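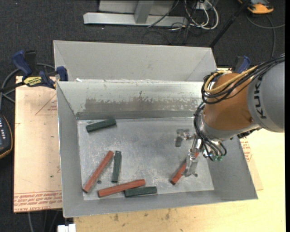

Wustcombe students try block sorting, with mixed results

A student team at Wustcombe Technical College has spent most of the spring term teaching a robot arm to pick wooden blocks out of a metal bin. The project, called Lasel, was shown to parents and local employers one afternoon in April, and it drew a decent crowd. Whether it deserved the word "breakthrough" on the flyer is another matter.

The task sounds easy. Blocks in two colors, reddish-brown and dark green, are scattered on the floor of the bin, and the arm has to pick them up and place them by color. During the open session it made 33 attempts in front of visitors. The team did not hand out a success rate, and a request for one was met with a promise to "write it up properly."

Elmarie Nel, who teaches the class, was more careful than the flyer. "It works well when the blocks lie apart," she said. "When two of them touch, it gets confused about where one ends. We knew that in week 2 and we still haven't fixed it."

Her students say the software has practiced on 500 picks so far, all with the same blocks in the same bin. That is a fair start for a class project, but it says little about how the system would cope with anything else – a different bin, say, or an object that isn't a rectangle.

Vostodura, a local packaging firm, paid for part of the equipment and has talked about a trial on its own floor. A spokesperson would not give a date. Visitors with warehouse jobs seemed unworried, and one asked why a chute and a color sensor wouldn't do the same work for less money.

The team is entered in the regional Cele contest, where it will face 3 rounds with blocks it has not handled before. Nel expects the first round to go badly.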